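Home | Files | Pads | Thread notes | Changelog | Contact

# Wurnlow suture pad set

Hi, and thanks for downloading! I put this folder together because I kept losing my notes on practice pads, and a few people at Heffernan wanted them too. There are 52 short sessions in it, all interrupted stitches on pale pads, with a text file for each one. 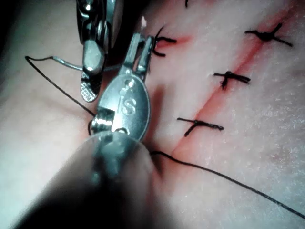
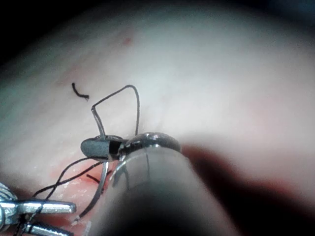
Thread color matters way more than I expected when I started Wurnlow. I tried a blue one in August and kept losing the tails in my own notes (my eyes, probably). With black, like the four stitches over the long red-edged cut in the first picture, I can find every knot and tail without squinting, so black is what I stuck with!

Some stuff to know before you dig in:

- `pads.txt` lists which pad went with which session. Iltska pads are the firm ones, Juncombe pads are softer.
- `stitches.txt` has my spacing notes. I'm picky, sorry.
- Sessions 17 and 50 have no spacing notes yet. I'll get to them.

Please don't use any of this as medical advice, it's pad practice only. If you fix a typo in the notes, send it over and I'll merge it.

Last edit: 24th December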